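Lista de verificação de segurança - sala de espetáculos Trallivwood
Concertos com amplificação, lotação até 900 pessoas
Versão em vigor desde agosto
Responsável pela inspeção: Crescencio Robles
Acompanhamento técnico: Isla Innes (som), Kamarul Pattinasarany (estruturas e energia)

1. Âmbito

A presente lista aplica-se a todos os concertos realizados na sala principal e no foyer do Trallivwood, incluindo ensaios com público. Deve ser preenchida antes da abertura de portas e assinada pelo responsável da inspeção e pela direção de cena. Os pontos assinalados como "Não conforme" impedem a abertura até à sua correção. Os pontos assinalados como "Conforme com reserva" exigem comentário escrito.

2. Palco e estruturas

2.1 Praticáveis nivelados e travados entre si.
Conforme.

2.2 Escadas de acesso ao palco com corrimão e fita refletora nos degraus.
Conforme com reserva. Comentário: a fita da escada do lado esquerdo apresenta desgaste nos dois degraus inferiores. Substituir antes do próximo concerto.

2.3 Torres de colunas com cintas de fixação e cabo de segurança secundário.
Conforme. Comentário: o sistema Rilleck foi montado pela equipa da digressão e verificado por K. Pattinasarany. A folha de cargas encontra-se anexa ao dossiê de produção.

2.4 Motores de suspensão com certificado dentro da validade.
Conforme.

2.5 Barreira frontal montada em linha contínua, sem folgas entre módulos.
Não conforme na primeira verificação. Comentário: faltavam os pernos de união num dos módulos centrais. Corrigido às 16h40 e novamente inspecionado. Passa a conforme.

3. Instalação elétrica

3.1 Quadro de palco com diferenciais testados.
Conforme.

3.2 Cabos em zonas de passagem protegidos por calhas ou fixados ao pavimento.
Conforme com reserva. Comentário: o cabo multipar entre o palco e a régie atravessa a coxia central e a calha termina antes da mesa de mistura. Foi colocado tapete de borracha no troço restante.

3.3 Ligação à terra de estruturas metálicas, incluindo torres de iluminação.
Conforme.

3.4 Amplificadores de instrumento dos músicos ligados ao circuito de som e não ao circuito de iluminação.
Conforme. Comentário: o baixista utiliza um amplificador Levellow com transformador próprio - a caixa do transformador foi inspecionada e não apresenta fios expostos.

3.5 Monitores e ecrãs de apoio assentes em superfície estável, com cabos de alimentação recolhidos.
Conforme. 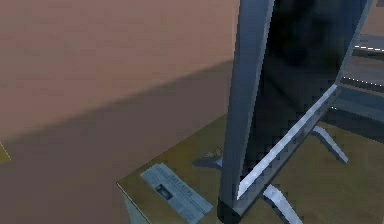 O limite de nível sonoro aplica-se também ao ensaio de som?
O limite aplica-se sempre que haja público ou pessoal sem proteção auditiva na sala. Durante o ensaio de som à porta fechada, o técnico responsável pode ultrapassá-lo por períodos curtos, desde que todos os presentes usem proteção e o facto fique registado na secção 4.

4. Exposição ao som

4.1 Sonómetro calibrado e colocado junto à régie.
Conforme. Comentário: calibração efetuada por I. Innes antes do ensaio.

4.2 Limite comunicado por escrito à produção da banda.
Conforme. Comentário: documento assinado por Charito Panganiban, na qualidade de diretora de digressão.

4.3 Protetores auditivos disponíveis na bilheteira e no bar.
Conforme com reserva. Comentário: o bar dispunha apenas de 11 pares. Foram transferidos mais 40 do armazém. Recomenda-se que a reposição passe a constar da folha de abertura do bar.

4.4 Aviso ao público afixado à entrada, em local visível.
Conforme.

4.5 Colunas de subgraves afastadas da barreira frontal, de acordo com a planta.
Conforme.

5. Evacuação e combate a incêndio

5.1 Saídas de emergência desobstruídas, incluindo o percurso exterior até ao ponto de encontro.
Conforme com reserva. Comentário: a carrinha de material estava estacionada junto à saída do lado norte. Foi pedida a sua deslocação e o espaço ficou livre às 17h15. A produção foi advertida de que esta zona não pode ser usada para descarga depois das 15h00.

5.2 Iluminação de emergência testada com corte da alimentação normal.
Conforme.

5.3 Extintores junto ao palco, à régie e ao bar, com selo intacto.
Conforme.

5.4 Máquinas de fumo declaradas e coordenadas com o sistema de deteção.
Conforme. Comentário: a banda usa uma única máquina, colocada atrás da bateria. A deteção ótica sobre o palco é desativada apenas durante a atuação, com vigilância permanente de um elemento da equipa - ver registo próprio.

5.5 Mensagem de evacuação gravada e audível em toda a sala com o sistema de som silenciado.
Conforme com reserva. Comentário: mensagem pouco percetível no fundo do balcão. Pedido de intervenção enviado à empresa Laing, responsável pela manutenção.

6. Camarins e zonas de descanso

6.1 Circulação livre entre camarins e palco, com iluminação mínima durante o concerto.
Conforme.

6.2 Mobiliário sem obstrução de portas, radiadores ou quadros elétricos.
Conforme. 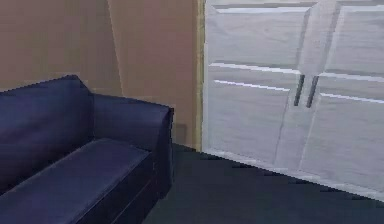
Mobiliário de descanso: sofá azul-escuro.

6.3 Estojos de instrumentos e malas de material arrumados fora dos corredores.
Conforme com reserva. Comentário: os estojos dos metais ocupavam parte do corredor de acesso. Foram transferidos para a sala de arrumos.

6.4 Caixa de primeiros socorros completa e dentro do prazo.
Conforme.

7. Pessoal

7.1 Reunião de segurança realizada antes da abertura de portas.
Conforme. Comentário: reunião conduzida por Mhairi MacRitchie, diretora de cena, às 18h30. Estiveram presentes as equipas de porta, bar, som e luz.

7.2 Canais de rádio distribuídos e testados.
Conforme. Comentário: o canal 4 fica reservado à comunicação de emergência e não deve ser utilizado para pedidos de palco.

7.3 Procedimento de interrupção do concerto conhecido pela banda.
Conforme. Comentário: acordado que a ordem de paragem é dada pela direção de cena ao técnico de monitores, que a transmite aos músicos através dos auriculares. O vocalista não utiliza auriculares e recebe sinal luminoso na boca de cena.

8. Ações pendentes

Substituição da fita refletora da escada esquerda - K. Pattinasarany.
Extensão da calha de cabos até à régie - K. Pattinasarany.
Verificação da mensagem de evacuação no balcão - Laing.
Inclusão dos protetores auditivos na folha de abertura do bar - M. MacRitchie.

9. Decisão

Abertura de portas autorizada às 19h30, com as reservas acima indicadas. O original deste documento é arquivado no dossiê de produção e uma cópia é entregue à direção da digressão.

Assinado: Crescencio Robles, Mhairi MacRitchie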